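Home News Open days People Workshops Join us Contact

Last updated: October

Two arms and a rail of shirts: talking to the person behind the laundry demo

By the time I got to the Purstead building the queue for the clothes demo had reached the coat pegs, and I will admit I joined it twice. I had come for the open day as a whole (there was a welding display, a very good talk on bearings and a cake stall) but it was the two arms and the clothes rack that I kept drifting back to. Once the doors had closed at four I asked the engineer who had been running it all day if we could sit down with a mug of tea. They said yes, on condition that I left their name out and talked about the robot.

So, the robot. It lives in an enclosure on the ground floor and the project is called Pelby, after the street where the first version was bolted together. The job sounds like nothing at all. Take a shirt, get a hanger into it, put it on a rail. "Everyone who comes in thinks it'll be the easy one," the engineer told me. "They've seen a robot put a door on a car, so a shirt must be simple. Then they watch it try to find a collar and they go quiet."

I asked what makes it so hard, and got a very good answer with a tea towel as a prop. A car door is the same shape every time you pick it up. Drop a tea towel on a table twice and you have two different objects, as far as a camera is concerned. "You and I don't look at a heap of shirt and work out where all of it is," they said. "We grab a bit, give it a shake, and have another look. We're trying to get the arms to be happy with that. Grab a bit, see what you've got, carry on."

That was the part I loved watching. The arms don't move like the ones in films. They dither. One takes hold of some cloth and the other hovers, comes in, backs off and comes in again from a bit further round. A small boy next to me said "go on, go on" under his breath for a full minute, and when the shirt finally went up he clapped so hard he dropped his biscuit.

"We had a lot of that today," the engineer said, clearly delighted. "People cheer for it. Nobody cheers for a conveyor."

The team went into the open day with 720 practice runs behind them, all done in the weeks before and all in this same enclosure. Of those, the last 90 were done with the lights set as they would be for visitors and people walking up and down outside, to see whether it made any difference. Did it? "A bit. It didn't like my colleague's yellow coat. We never got to the bottom of that, so the coat stayed in the car today." By closing time the counter on the laptop read 792, so visitors had seen 72 more, and I was there for a fair few of them. Not every one ended with a shirt on the rail. The engineer was relaxed about it. If a run went wrong they told the crowd what had happened, straightened things up and started again, and I thought the crowd enjoyed those goes most of all.

I wanted to know about the clothes. Were they chosen to be easy? There was a laugh at that. The collection runs to 16 garments, nearly all from the team's own wardrobes, and it was picked to be awkward. Slippery things are bad. Stretchy things are worse, as the arms can both have a good grip and still be pulling the neck out of shape. Dark clothes are a nuisance on the rail, where one black sleeve in front of another is hard to tell apart. "And checks," they said. "I used to think checks would help, with all those lines to follow. But crumple it up and the lines go everywhere. A fold looks like a stripe and a stripe looks like a fold." 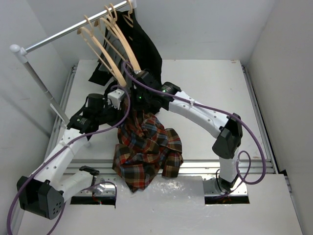

Achterberg Handling Group – soft goods and garments

The plaid shirt came up a lot in our chat, and I can see why. It is a cheerful thing, red and orange and dark green, and with both grippers at the top of it and the rest spread out in creases it looks just like the bottom of my ironing basket. I asked if the hangers mattered as much as the shirt. Yes, came the answer, and more than they had expected. The group likes the light wooden ones, which keep their shape, though a long shoulder takes up a lot of room when there are two grippers working next to it.

Then there are the cables. I'd noticed the purple ones looping along the arms and asked, a bit shyly, whether they were meant to stick out like that. "You need the slack," said the engineer. "The wrist has to turn a long way. Tie the cable down too neatly and you find out on the first big twist." They have had to move the ties more than once. It was nice to hear that a person who builds robots spends a good part of the week thinking about cable ties.

We talked a little about what it might be for. A charity shop sorting room was mentioned, and hospital laundries, and a visitor from Trelerari had asked about costume stores, which I would never have thought of. The engineer was careful here. It is slow, it needs somebody standing by, and it is a long way from being a thing you could leave running overnight. "I'd rather people went home saying it was slow and interesting," they said. "It is slow. I find it very interesting."

My last question was whether they hang up their own shirts. They do, badly, and since starting this work they have begun to notice how. Left hand holds the collar, right hand brings the hanger up from underneath, and there's a funny little flick at the end to settle the second shoulder. They showed me, with an invisible shirt – and then did it again more slowly, watching their own hands. The flick is what they would like the arms to learn next. They have tried it on a T-shirt so far, and the T-shirt ended up behind the rack.

The enclosure will be open to visitors again at the next open day, from ten in the morning, and you are welcome to bring a shirt along for the arms to try. No sequins, please.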